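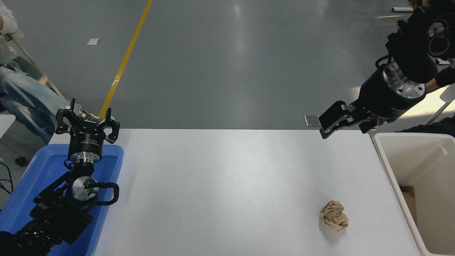 양팔 정책 학습, 구겨진 종이 데이터 더 모으는 게 맞나요?

grip_noob
Unden 코드 베이스로 양팔 pick and place 돌리는 중입니다. 왼팔 3지, 오른팔 평행 그리퍼. 과제는 테이블 위 구겨진 종이 집어서 통에 넣기.
데이터는 텔레옵 3,128 에피소드. 박스, 컵, 천은 그럭저럭 되는데 종이만 성공률이 바닥이에요. 평가 30회 돌려서 3회 성공. 시드 바꿔도 비슷합니다.
증상: 접근은 잘 함. 근데 종이 바로 위에서 멈칫하다가 빈손으로 닫고 그대로 통으로 감. 집은 줄 아는 듯
데이터 더 모을지 방법을 바꿀지 고민입니다. 의견 좀요

청크충
청크 길이 몇으로 하셨어요? 빈손으로 통까지 가는거면 청크가 길어서 중간에 관측을 안 보는 걸 수도

grip_noob
기본값 그대로요. 줄여봤더니 이번엔 덜덜 떨어서 되돌렸습니다

밤샘연구생
MacLeod 세팅이면 액션 앙상블 켜져 있는지부터 보세요. 그거 켜고 청크 줄이면 떨림은 많이 죽어요. 저희 랩도 같은 데서 2주 날림

로보틱스불신자
데이터 얘기부터 해야죠. 3,128개 중에 종이가 몇 개인데요? 전체 개수는 의미 없음. 종이는 매번 모양이 달라서 컵이랑 같은 비율로 섞으면 당연히 안 됩니다

grip_noob
종이 비율은 낮아요.. 정확히는 지금 안 세봤고 로그 뽑아봐야 함

밤샘연구생
저는 반대요. 비율 올려도 시연이 다 똑같은 위치에 똑같은 각도면 소용없음. 사진처럼 종이가 테이블 오른쪽 통 쪽에 있을 때랑 한가운데 있을 때 결과 나눠서 보셨나요? 그리고 왼팔 쪽에 놓으면 어느 손이 가요?

grip_noob
왼쪽에 놓으면 왼팔이 가긴 하는데 그건 거의 시도도 못하고 끝납니다. 오른쪽 통 근처가 그나마 나음. 성공한 거 전부 그쪽이었어요

로보틱스불신자
그럼 더더욱 데이터 문제네요ㅋㅋ 제 말이 그 말인데

밤샘연구생
분포 문제지 양 문제가 아니라는 얘기에요. 같은 사람이 같은 습관으로 1만개 찍어도 똑같이 실패합니다

로보틱스불신자
분포도 결국 더 찍어야 고쳐지잖아요. 말장난 같은데

청크충
싸우지 마시고. Clalto 논문 쪽에서 비슷한 거 했어요. 실패 직후부터 사람이 이어받아서 복구하는 시연만 따로 모음. 빈손으로 닫음 > 다시 열고 내려감, 이 구간이 학습 데이터에 없으면 정책이 모르는게 당연하죠

grip_noob
오 이건 생각 못했네요. 저희는 실패한 에피소드는 싹 버렸거든요

로보틱스불신자
그 논문 저도 봤는데 물체가 다 딱딱한 거였어요. 종이에 그대로 통한다는 근거는 없음. 그리고 평가 30회면 오차 큽니다. 3회가 6회 됐다고 개선이라 부르지 마세요

청크충
그건 인정. 평가 횟수는 늘려야됨

lurker77
지나가다. 손목 카메라 있어요? 머리 카메라만 쓰면 닫을 때 손가락에 종이 가려져서 잡았는지 모를텐데. 바닥 반사도 꽤 있네요 조명 때문인가

grip_noob
지금 학습에는 머리 카메라만 넣고 있어요. 손목은 동기화가 밀려서 뺐습니다

lurker77
그럼 그거부터 고치세요. 데이터니 분포니는 그 다음

밤샘연구생
22 이건 동의. 당장 안 되면 그리퍼 폭 값이라도 관측에 넣어보세요. 빈손으로 완전히 닫힌 거랑 종이 물고 멈춘 거랑 값이 다르니까

로보틱스불신자
종이는 눌리면 거의 다 닫혀서 폭 차이 얼마 안 날걸요. 모터 전류가 나음

밤샘연구생
공처럼 뭉친 거면 차이 납니다. 저희는 났어요. 납작하게 접힌 거면 모르겠고

grip_noob
관측에 폭은 들어가 있는 줄 알았는데 방금 config 보니까 마스킹 돼있네요;; Prakus 변환 스크립트에서 빠진 듯

청크충
ㅋㅋㅋㅋ 범인 후보 하나 나왔네

lurker77
변환 다시 하실 때 정규화 통계도 새로 뽑으세요. 옛날 거 그대로 쓰면 폭 값 이상하게 들어감. 저 이걸로 하루 버림

grip_noob
넵 정리하면 1) 폭 살려서 재학습 2) 손목 카메라 동기화 3) 복구 시연 추가. 하나씩 바꿔서 돌려볼게요. 한번에 다 바꾸면 뭐 때문인지 모르니까

로보틱스불신자
종이 위치도 테이블에 격자 그어놓고 고정해서 평가하세요. 손으로 대충 던져놓으면 비교가 안돼요. 구긴 모양도 몇 개 정해두고 돌려쓰시고

밤샘연구생
모양 고정은 좀.. 몇 번 집으면 어차피 찌그러져서 달라짐. 위치만 고정하고 종이는 자주 갈아주는 쪽이 나아요

로보틱스불신자
갈면 또 모양이 달라지는데 그게 무슨 통제에요

grip_noob
위치 고정은 무조건 하고 종이는 두 방식 다 해보겠습니다. 재학습 밤에 걸어두고 결과 나오면 여기 댓글로 달게요

청크충
전류 로그도 같이 남겨두세요 나중에 다시 찍기 귀찮음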